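Jul 23, 2024

Bedroom corner, Muvbridge mockup. Notes on the nightstand and what goes where.

Moved the round nightstand back into the corner between the wall and the bed. The Trakema drawing has it 60 mm off the bed frame and I set it at that, measured from the edge of the top to the gray upholstery. Had it tighter in June and the sheet kept getting pinched when the bed was made. The drawing number is 1271 if anyone needs to pull it.

Phone stays on the top. Keep the handset on the left as you face the table, and keep the cord on the tabletop. The coil creeps toward the edge every time somebody picks up the handset, so check it when you walk past. The lower shelf is for the Wedex folder and a box of tissues once they come in. Until then don't park tools on it.

Bed: white sheet, houndstooth pillow on top of the bedding at this end. Sheet hangs over the side, no tucking. I tried it tucked and the gray edge of the frame looked bare.

Nightstand and bed side, both from today:

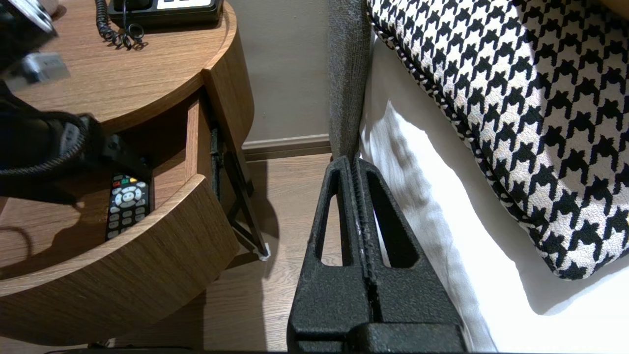
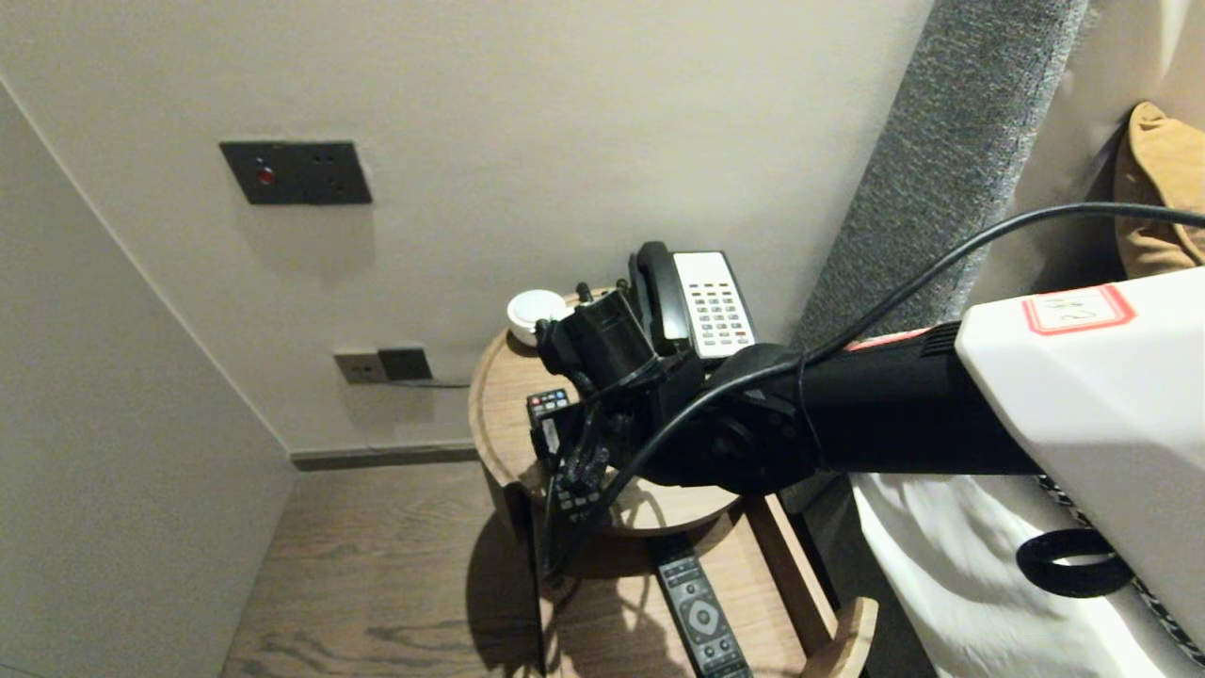

Still open: height of the tabletop against the mattress. Yap's sheet says 5 mm of difference is fine, but it was written for their old mattress and ours is thicker. I'll measure again after the bed has been slept on a few nights. Spare pillow cover is in bin 69 with the extra sheets. It needs a press before it goes on. If the cord gets swapped for a shorter one, write it down on this page.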